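Chapter 7
Working Around the Arms: Rules for Shared Floors

What you should get from this chapter

By the time you reach the exercises you should be able to draw a working area and a waiting area on a floor plan, write a one-page cell card, and say in plain words who may restart a machine and when. You will also meet the difference between a protective stop and an emergency stop, which people mix up all through their first year and sometimes well into their tenth.

7.1 Why we begin with the floor

Most books on robot safety begin with the machine. They give you the joint limits, the payload, the top speed, and then somewhere near the back there is a page or two on the room. I have always taught it the other way round, and I'm going to ask you to be patient with me while I do it again in print, because the room is where people live and walk and carry cups of coffee, and the room is where I have seen the most good rules quietly fall apart.

When I was first asked to write working rules for a handling cell, at a plant in Kudlow, I was handed a binder of 184 pages. It was a fine binder. It had been written with great care, and it covered everything from lightning to forklift batteries. The operators had boiled it down among themselves to one sentence, "stay back while it's going," and I must say it was a pretty good sentence. What it lacked was any idea of how far back, and any idea of what "going" meant. We will spend the rest of this chapter on those two gaps.
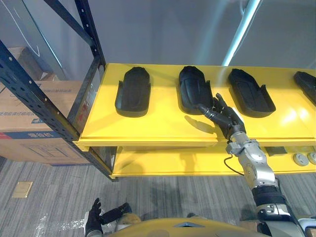
Reach is the first thing to settle, and you settle it with the arm, the hand and whatever the hand may be holding, all taken together. Students love to measure to the wrist and stop there. A many-fingered hand adds its own length when the fingers are stretched out, as they are beside the second black tray on the yellow shelf, and a long part held by one end adds more again. So write down the longest part the cell is allowed to handle, measure with that part in the hand, and only then pick up your floor tape. If the part list changes in April, the tape gets measured again in April.

At Kudlow the line ended up 110 centimeters beyond the farthest point we measured. Please don't copy that number! It belonged to that arm, at that speed, with that stopping time, and your own number has to come from your own risk assessment. I mention it only so that you will notice how generous it was. People who have never seen a line like this worked out nearly always guess too small.

7.2 The cell card

A cell card is one sheet, posted where a standing person can read it, that tells anyone who walks up what the cell does and how to behave near it. It doesn't replace the risk assessment or the maker's manual, and it should say where both of those are kept. Here is the order I like, which I learned from a card used on the Trerkico line and have been tinkering with ever since.

1. Name the task in everyday words. "Moves shoe-shaped inserts between shelf and bin" will do nicely. "Bimanual transfer operation" will have people looking over each other's shoulders.

2. List everything that may stand within reach, and where it goes. Bins, packing, spare parts, carts and tools all count, and so does anything lying on the floor.
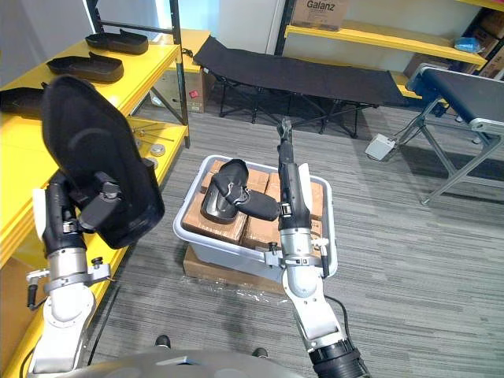 3. Say which way a person should come in. One approach is best, two are bearable, and if you find yourself listing three you should go back and look at your floor plan.

4. Name the stops and where they are. Put the emergency stop first. If there is a pedal or switch nearby that runs something else, say so on the card, so that no one reaches for it in a hurry.

5. State who may restart, by role. After that, state what has to be checked first.

6. Give the date of the last walk-through, with initials.

Keep the card short enough to read in the time it takes to put on your gloves. If you can't, something on it belongs in the manual. I once timed a class of new starters on a card I was very proud of, and they needed 92 seconds. I went home and cut it in half.

7.3 Two hands, one rule

A machine with two arms brings a small puzzle of its own. It's natural to watch the arm that is doing the work and to treat the other as parked, especially when it has been still for a while. Your rules shouldn't allow for that. Unless an arm has been put into a safe state by a means your assessment accepts, it counts as live, and the space around it counts as working space. Stillness on its own tells you very little: the program may be waiting for a signal, or for its partner to finish.

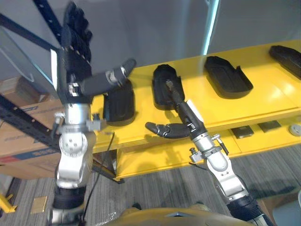

Dorota Rutkowska, reading an early draft of this section, objected that "counts as live" was too easy to nod along to. She wanted the rule turned into something a person does with their feet, and her wording was "both arms safe before one foot crosses." I have used it in class ever since, and I suggest you write it in the margin now. She also felt that I should be firmer on reaching in, and she was right about that too. An arm's length over the line is over the line, even with both shoes behind it.

This rule will cost you a little time. At the Asum site the lead hands worried about it a good deal, and we talked it through over several long lunches. In the end they moved the refill point outside the working area, and most of the reasons for crossing went away. That is very often how it goes. When a rule is a nuisance every hour, look at the layout before you blame the people.

7.4 Looking closely, and when to do it

Hands and grippers need regular looking over. Covers work loose, straps wear, cables rub, and fingertips pick up whatever they have been touching. The good practice is to fix the inspection to something that already happens, such as the start of a shift, and to write down what was looked at even when there was nothing to report. A blank line in the log can mean "all fine" or "I forgot," and a year later you won't know which.

Inspection is done with the machine in the state your procedure calls for, with hazardous energy under control, and with the person inspecting in charge of that state. Remember that a raised arm or a held part may drop when power is removed, so support it or bring it down first.
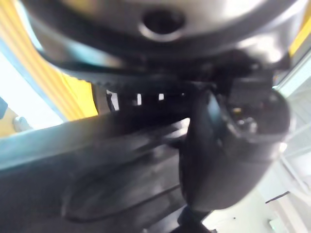

Can a protective stop be used in place of isolating the machine for this work?

Treat it as unsuitable unless the risk assessment and the maker's instructions plainly allow it for that exact task. A protective stop holds the machine still while power and control may remain available, and it can often be cleared from somewhere the inspector can't see. For hands-on work you normally want energy isolated and locked, with the key in the inspector's pocket.

7.5 Words used in this chapter

Working area: all the floor that the arms, the hands and the longest permitted part can reach, plus the margin from your assessment.

Waiting area: the floor just outside it, where a person may stand and where refills are set down.

Cell card: the single posted sheet described in 7.2.

Walk-through: a slow tour of the cell with the card in hand, comparing what it says with what is there.

Before you read on

Pick a room you know well, a kitchen is perfect, and imagine an arm fixed at the center of it. Sketch the working area, then mark the one way in. Write items 1 through 4 of a cell card for it and bring both sheets to the next session, where we will trade them and try to follow each other's. Section 7.6 takes up the Ông case, in which the tape was in the right place and the bins were not.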